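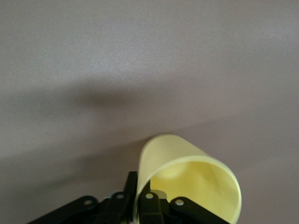 ## Grip confirmed, says the log

I've stopped believing the word "confirmed." Our Skermont arm logged it on attempt 1104 with the yellow cup tilted over and one wall pinched between the fingers. Ten seconds later the cup was on the floor, and the arm carried on and "placed" nothing on the rack.

Farzana Mridha blames the force threshold. Maybe. Vindance support told us to recalibrate, same as they did in October, and I can't see how that helps when the check only asks whether the fingers stopped closing. A thin bit of plastic stops them fine.

Renu wants 28 more runs with the old firmware before we change anything. I'd pull the plug on the unattended shift first.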